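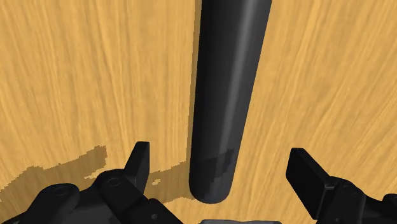 Slide 1. Gripper view, simulated cell. Dark rod between the open fingers, no contact.

Speaker notes: Fernon open day, simulation session
Presenter: Darius Vlad, Stumance
Running time: 22 minutes plus questions. Start on the hour, doors close at five past.

Leave slide 1 up while people sit down. Don't talk over it until the side door is shut.

Opening. Name, group, what the session covers. We are going to show a grasping task in the simulator, then run it live, then take questions. The hardware tour is separate and leaves from the front desk. Anyone who only wants the hardware can go now.

Point at the fingertips. The rod has open space on both sides. Ask the room which finger will touch first if the hand closes from this position. Most people say the left, and the tip of the rod does sit closer to that side. Then explain that the answer also depends on the tilt of the rod and on how the linkage closes.

Mention the shadow. It has a stepped edge. Shadow resolution is a render setting and we run it low to keep the frame rate up. It has no effect on contact. It can matter to anything that takes the picture as input, so we vary the lighting between runs. Somebody from a games background will ask about this. Keep it to one minute.

Terms to define before going on:
Episode: one attempt, from reset to stop.
Reset: objects go back to a start layout, with small random changes.
Success: object lifted and held clear of the table until the timer ends.

The set for this task holds 3,941 episodes. Say plainly that this is the number recorded, failures included. The success rate is on the handout. Do not quote it from memory.

Change slide.

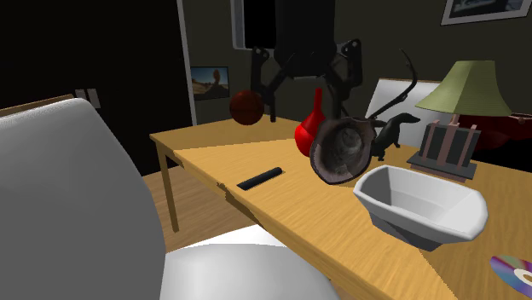
Slide 2. Room view. Arm over the far side of the table, fingers spread.

Same cell, wider view. Give people ten seconds to look before speaking.

The point of this slide is clutter. The vase is partly behind the hat. From this side you lose some of its outline, and a planner working from this view alone would have to guess at the rest. Use the pointer on the hat brim. It is tilted up, so the inside of the crown is showing, and a shape matcher trained on hats sitting flat may do badly with it.

Next, the bowl. It is the largest thing on the table and has a flared rim. Ask for suggestions on where to grip it. The rim is the usual answer and a fair one, but the load is then off to one side and the bowl can swing. Compare it with the slim black bar at the left front, which is low and flat and leaves very little height for the fingers to work with. The disc in the corner is worse again. We do not attempt discs in the live run.

If asked about the furniture: chairs and lamps are there as obstacles for the arm and as background for the cameras. The Weerasinghe layouts use a bare room and are a useful comparison. Results from the two should not be averaged together.

Live run. Switch the projector to the second input. Load the saved layout, not the random one. Eight episodes, no commentary on the first. From the second onward, call out approach, close, lift and hold as they happen. If an episode fails, let it run to the timer and say which stage it failed at. Do not restart it.

If the simulator hangs, go to the Ukard recording on the desktop. It is 44 seconds long and has no sound.

Likely questions:

Does it transfer to the real arm? In part. Friction and cable drag are the two largest sources of error in our tests. The afternoon group covers this on Tuesday and has the plots.

Why not record everything on hardware? Time and wear. An unattended simulator can run overnight. The arm in our lab needs an operator within reach of the stop button.

Can visitors drive it? Yes, at the end, one at a time, using the hand controller. Speed limit stays on. Remind them that the grip button is a toggle.

Close by putting slide 1 back up and taking the finger question again. Show of hands, then run the close in the simulator so they can check it for themselves. Handouts are in the tray beside the door.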